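Ticket 2343: Demo station loses calibration between visitor groups
Project: Karkness
Site: Jendwood open day, hall 2
Status: Resolved, one follow-up open
Linked: 1507

Reported problem

Handheld gripper at the drawer table reads "closed" when it is open, and the replay arm then refuses to start. First seen during the morning setup, again after the first school group. Power cycling the hub clears it for a few minutes and then it comes back. We have visitors booked all afternoon, so please treat as urgent!

Setup

Standard Karkness handheld with the foam pads, Mavent hub, firmware build 1649. Table layout is the one from the July rehearsal. Visitors pick up the gripper, try a drawer on the organizer, and then watch the arm on the next table repeat what they did. It is a great station when it runs. People get the idea in seconds and the kids go straight back to the end of the line for another turn.

Log

9:10 Fault on first power-up. Swapped the USB cable. No change.

9:25 Swapped the hub port. Fault cleared, ran two test pulls, fault back on the third.

9:40 Opened 1507 to compare. Same message, but that one was a flat battery in the tracker and ours shows 100 percent. Ruled out.

10:05 First school group. Ran it with the replay arm off and let them use the gripper by hand. They loved it anyway, and one teacher asked if the class could come back after lunch to see the arm.

10:50 Checked the finger screws with the small hex key. All snug. Opened and closed the fingers by hand and watched the width value on the hub screen. It moves smoothly the whole way, so the sensor itself looks fine. The numbers are just shifted toward closed.

11:15 Asked Shiferaw support on chat. They wanted the gripper held open over the table, facing the organizer, so they could compare pads and layout with their own bench.

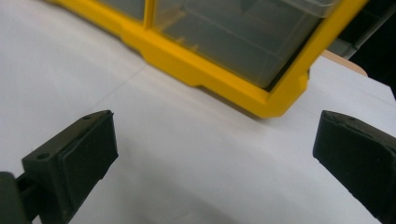 Ticket 2343, attachment 1: fingers apart over the table, yellow organizer behind.

11:30 Support had no complaints about the layout. They asked which zero file the hub was loading. I had not thought to look there.

11:40 Found it. The hub was loading the zero file saved with the old hard tips. The foam pads are thicker, so every reading came out wrong by the same amount. The port swap at 9:25 only seemed to help because the hub holds its last good value for a short time after a reconnect.

11:55 Ran the zero routine with the foam pads on, saved as a new file, deleted the old one from the startup list. Width now reads open when open and closed when closed.

12:10 Ten test pulls with replay on, all good. The arm copied every one of them, including the one where I hesitated halfway. So nice to watch.

13:00 Afternoon groups started. The class from the morning came back and got their arm demo, with cheering.

15:45 Last group done. No faults since the fix.

Fix

Redo the zero routine whenever the pads or tips are changed, then restart the hub and check that the new file name shows on the screen before letting visitors in.

Follow-up

Could Mavent show the zero file name on the main screen? Right now it is three menus down. Leaving this part open until the next hub update.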